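The Imo Storage Bin from Keltska

Home / Storage / Playroom and Craft / Imo Bin, Light Cyan

In stock – ships from our Wamuslow warehouse

If you have been with us for a while you probably remember the old Imo basket, the woven one with the two rope handles. We loved it, and a lot of you loved it too, but we heard the same thing over and over from parents and teachers: small pieces worked their way into the weave and stayed there. Beads, mostly, and those tiny doll shoes. So when the time came to reorder we went back to the drawing board and came home with a smooth plastic bin instead, and we are so pleased with it that we let the basket retire for good.

The Imo Bin is an open-top bin for blocks, cubes, crayons, puzzle pieces, play food and whatever else lives on your floor between breakfast and bedtime. The walls are smooth inside, the corners are rounded, and the rim is nice and thick, so it feels good in the hand when you carry it from one room to the next. It doesn't have a lid. We tried a lid on the early samples and it spent its whole life behind the couch, so we left it off and put the savings into the bin itself.

About the color

We call it light cyan, and it's a hard color to pin down on a screen! In morning light it leans toward a swimming pool, and in the evening with the lamps on it goes softer and a little more turquoise, especially down the inside walls. It's a cheerful color without being loud, and it has one very practical side that we didn't think about until we had a few of them in use here at the shop: you can see what's in it. Red and yellow pieces really stand out against the floor of the bin, which helps a lot when a small person is looking for one particular block and has to have it now.

If you are matching it to the Valdovinos shelf (many of you do, and we have the measurements for that further down the page), the light cyan goes nicely with both the birch and the white finish.

Everyday use

Most people keep one on a low shelf and one on the floor, and that's pretty much how we use ours. The low shelf one holds the toys that are in favor this week, and the floor one is for clean-up, when everything gets scooped in together and sorted out later – or not sorted out, depending on the evening. Children can tip it toward themselves and look inside, and the rounded corners mean the last piece slides out easily when you turn it over. 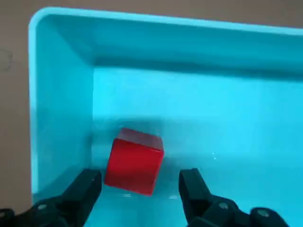 It also makes a good game bin. A customer wrote to us in August to say that her kids drop a block in from the edge of the rug and keep score on the back of an envelope, and we've since tried it at lunch more often than we should admit. Start close, move back a step after every block that goes in, and use wooden or foam pieces if you have downstairs neighbors.

Cleaning is simple. Wipe it out with a damp cloth and a drop of dish soap, rinse, and let it dry upside down on a towel. Please skip scouring pads and powders, as they will dull the shine. Crayon comes off with a little cooking oil on a paper towel, followed by the soap. We don't recommend the dishwasher, since the heat can pull the walls out of shape.

Details

Material: smooth plastic, one piece
Color: light cyan
Height: 180 mm
Weight: 900 g
Lid: none
Handles: none, lift by the rim
Sold: singly or in a classroom set of 9

Will it fit my shelf?

The lower openings of the Valdovinos shelf are 186 mm high, so the Imo Bin slides in with a little room to spare above the rim. It's a snug fit, and that's on purpose, but do take out anything that sticks up above the top before you push it in. The upper openings on that shelf are shorter and the bin won't go. For other shelves, measure the opening at the front edge, where there's often a lip that takes away a bit of the height.

Shipping and returns

Single bins leave Wamuslow in a plain carton with paper padding. The classroom set travels in one large box, and the carrier will usually want someone at the door. If a bin reaches you with a crack or a rough spot on the rim, send us a picture and we'll mail you another one. Unused bins can come back within the usual return period, and the carton they came in is fine for the trip.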